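Jan 30, 2026

Trial of the Clirkden two-arm housekeeping kit, on loan from Tremska until April. Writing this up while it's fresh, so excuse the order.

Got the base leveled before lunch (the feet are fiddly, bring the long hex key) and ran the arm calibration twice, because I skipped the warm-up the first time and the left wrist complained. The manual says 90 seconds of warm-up. It means it!

The job we picked from their menu is "floor litter to bin," the basic one that comes with the rental. Snack wrappers and a can on the carpet, a soft black bin by the nightstand, and you leave the room furniture alone. I like that they ship it as a plain task with a start button and a stop button, and I could get going without reading the whole scripting chapter. The right arm does the grabbing in this setup and the left one stays over by the bin.

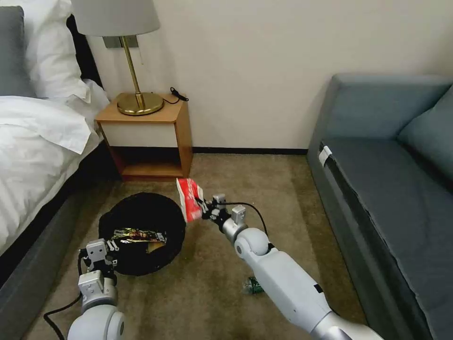 Adel wants to know what we pay once the loan is over, and whether the grippers count as wear parts. Fair question, and I don't have a good answer yet. The quote lists finger pads at 318 a set and says nothing on how long a set lasts. He also thinks we should hold out for the service plan that includes pads, even if it means starting later. I've put both to Driss, who has the contact over there.

Back to the kit itself. Things I fussed with:

Grip force. Default is 100 on their scale, which seems like a lot for a chip bag. I dropped it for the thin foil stuff and want to try it lower again. There's a separate preset for cans and I haven't touched it.

Cables. The arm cables want more slack than the drawing in the guide shows, so I redid the left one and let it run down onto the carpet. Loan, if you set up next, please don't tidy it!

Log files. They're big. The drive holds up to 1,101 runs according to the sheet, but I'd rather copy them off every evening than find out.

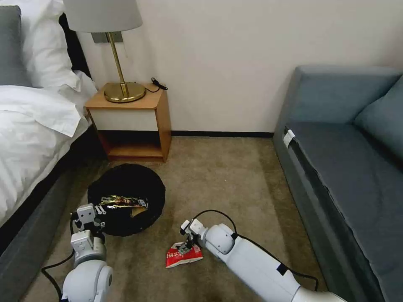 Dirton Room Automation Team

Still to do: the same job with the lamp switched off, then with the bin moved over to the sofa side. Quang asked for a run with only the left arm working, in case a hotel wants the cheaper single-arm version. I need to look up whether the license even allows that. Also ask Tremska for a spare wrist cover and the newer guide, mine still has the old menu names in it and I keep hunting for a button called Triệu mode (after Lợi, I assume) that now sits under Settings.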